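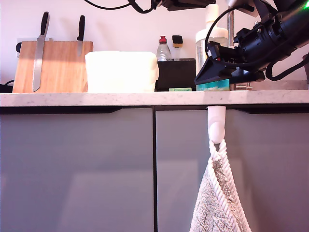

Chapter 7
Building an Arm for the Kitchen Counter

The arms in the earlier chapters were bolted to a bench. A bench is flat, it is clear of clutter, and it belongs to the builder. A kitchen counter has a sink let into it, a wall behind it, and a family that wants to use it at supper time. This chapter takes the same basic build and moves it into a home. Most of the parts stay the same. The mounting, the cable runs and the order of testing all change.

You will need the finished arm from Chapter 5, the two-finger gripper from Chapter 6, and a free weekend. Readers who work in a shared shop can do the first half of the chapter there and carry the arm home afterward. The Hirley workshop group built theirs that way, and the notes they kept are quoted in several places below.

Before any drilling, measure the counter. Write down the depth from the front edge to the wall, the height of the faucet, and the distance from the sink to the nearest socket. The sample build has a reach of 400 mm from the shoulder joint to the wrist. If your counter is deeper than that, move the mount forward. Do not lengthen the arm to make up the difference. A longer arm puts more load on the shoulder motor, and the motor chosen in Chapter 5 has little to spare.

Next, decide what the arm must never touch. Walk along the counter and make two lists. The first is for things that can be moved for a test and put back later. The second is for things that stay where they are, such as the faucet and the sink. Knives go on the first list every time, and they should be in a drawer before the motors are powered up under program control. For hand-guided checks with the motors off they may stay out, provided they are well back in a block.
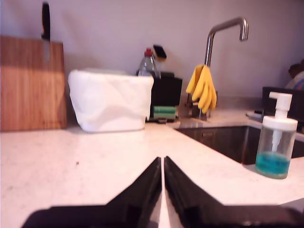 Text and bench notes by Hagos Fikre
Revised 29/07/2024

7.1 Looking along the gripper

The view down the fingers is the one to use when setting the work area. From this position the builder can judge what lies between the fingertips and the wall: a soap dispenser at the edge of the sink, a faucet with rubber gloves hung over its neck, a white container farther back. Clear plastic is the hardest of these to deal with. Both the dispenser and the bottle with the red cap let the background show through, and a simple color threshold will often miss them.

Shiny surfaces are a second problem. Glossy black fingers pick up highlights, and a steel sink does the same. Matte tape on the inner faces of the fingers helps with the first. For the sink, lay a dish towel in the basin while you calibrate.

Set the lowest fingertip height by hand. Lower the gripper until a folded sheet of paper just drags under it, then raise it 7 mm and save that value as the floor. The software from Chapter 4 will refuse any move below it. Repeat the check at each end of the work area. Few counters are level, and the Gestthorpe build was off by enough to scrape at one end.

Tie the cables last. Leave a loop at each joint large enough for full travel, and move the arm through its range by hand before closing the ties. Section 7.2 covers the mount.

Wumska Press, Gestthorpe | Contact | Copyright Wumska Press | Back to top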